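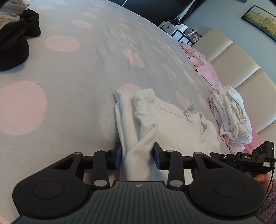

7.3 Fault: fabric caught in the finger linkage

Thin fabric is great fun to work with, and it is also the most common cause of a jammed gripper. Lace trim and care labels are the usual culprits. If the Grakix stops closing partway, or the app shows code 14, work through these steps before you record anything else.

CAUTION: Keep your free hand away from the linkage arms while the tool is switched on. They can snap shut when the fabric comes loose.

1. Stop squeezing and hold the tool still. Don't pull on the garment - a hard tug can bend a pivot.

2. Pause the recording in Cavix, then switch the tool off. Wait for the status light to go out.

3. Rest the gripper on the bed or table with the finger pads facing away from you.

4. Ease the fabric out toward the fingertips, a little at a time. Never cut it free inside the linkage.

5. Check the arms and pivot caps for threads. Tweezers work beautifully for this!

6. Switch on and open and close the fingers slowly with nothing between them. The movement should feel smooth all the way.

7. Pinch a single fold of cloth near the tips of the pads and lift it. If it holds, mark the last take as "fault" and carry on.

Note: Sleeves shed too. Roll up fuzzy or loose cuffs past the wrist, and keep the camera cable clear of the fingers.

If code 14 comes back, or you see code 39 (finger position lost), stop using the tool and run the calibration in section 7.5.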